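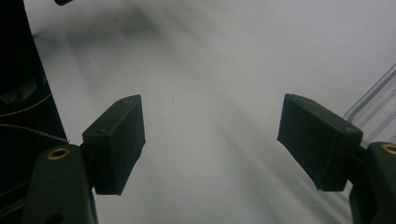

# Heltordale Worktop Log

Written records of how pale worktops and tables are cleared, wiped and set back in order. Each record covers one surface on one occasion. The log was kept by Aparecida Falcão and Ryota Tsuchiya in the shared kitchens and utility rooms at Heltordale.

Current release: `skevton`. It replaces `mota`, which used a different list of surface names and should not be merged with this one.

## Contents

| File | Contents |
|---|---|
| `records.csv` | One row per clearing, 477 rows |
| `items.csv` | Things moved, one row per thing, linked by `record_id` |
| `surfaces.csv` | The 10 surfaces, with colour, finish and room |
| `terms.md` | Agreed words for items, marks and places |

The log as first kept had 481 records. The others were dropped because the surface name was missing and could not be worked out from the notes.

## Scope

Only light surfaces are covered: white, off-white, grey-white and pale grey. Dark and patterned tops were left out at the start. Crumbs and rings are easy to miss on them, and the `marks` field would not have meant the same thing from one surface to the next.

Large appliances and other fixed things that stand on or beside a surface are entered in `surfaces.csv` under `fixed`. They do not appear in `items.csv` unless they were moved.

## Fields in `records.csv`

- `record_id`: text, unique.
- `surface`: name as given in `surfaces.csv`.
- `part`: `whole`, `front`, `back`, `left` or `right`, taken from the side where a person would stand to work.
- `before`: free text, a sentence or two.
- `marks`: `none`, `crumbs`, `ring`, `smear`, `stain` or `other`. More than one value is allowed, split by a semicolon.
- `method`: `dry cloth`, `damp cloth`, `damp then dry`, `scraper` or `none`.
- `after`: free text.
- `kept_out`: things left on the surface on purpose.
- `keeper`: `AF` or `RT`.

`none` in `method` means that things were moved and the surface was not wiped. A blank means the keeper did not note it. Do not fill blanks with `none`.

## How a clearing was logged

1. Write the `before` line with everything still in its place.
2. Take off anything breakable, then anything with liquid in it.
3. Move the rest to the nearest free surface. Small loose things go in a tray, and the tray counts as a single place.
4. Note the marks before wiping.
5. Wipe from the back edge towards the front. Lift fixed things only if they can be lifted with one hand.
6. Return what belongs there. Put everything else in `items.csv` with its new place.
7. Write the `after` line.

If the work was broken off and taken up again later the same day, it is still one record. If it ran over to the next day, it is two.

## Agreed words

The full list is in `terms.md`. These gave the most trouble:

- **Smear** is a mark that a damp cloth shifts. **Stain** is one that it does not.
- **Ring** is any round mark left by the foot of a cup, pan or bottle, complete or broken.
- **Back edge** is the edge against the wall. Free-standing tables have no back edge, so `part` is always `whole` for them.
- **Grey-white** was settled by holding the Plullis paint card next to the surface in daylight. Under the evening lamps the same tops look yellow, and entries made after dark should not be used for colour.

## Known problems

- The 2 keepers differ on `smear`. RT uses it for dried water, where AF often writes `none`. Compare within a keeper where possible.
- Sunday records are thin in the utility rooms.
- Almost all `scraper` entries come from one surface, the baking table.
- `kept_out` was added in August. Earlier rows have it blank.
- Item names in the first rows are longer than later ones ("blue mug with chipped handle" against "mug"). They have been left as written.

## Use

Suitable for work on tidying order, cleaning routines and the everyday naming of kitchen things. The log holds no timings and cannot show how long a clearing takes. It gives no product names for cleaning sprays, and `damp cloth` covers both plain water and water with washing-up liquid.

## Corrections

Send the `record_id`, the field and the proposed value to Ryota Tsuchiya. Changes to `terms.md` go to Aparecida Falcão first, as they may alter rows already entered. Corrected rows keep their old `record_id`.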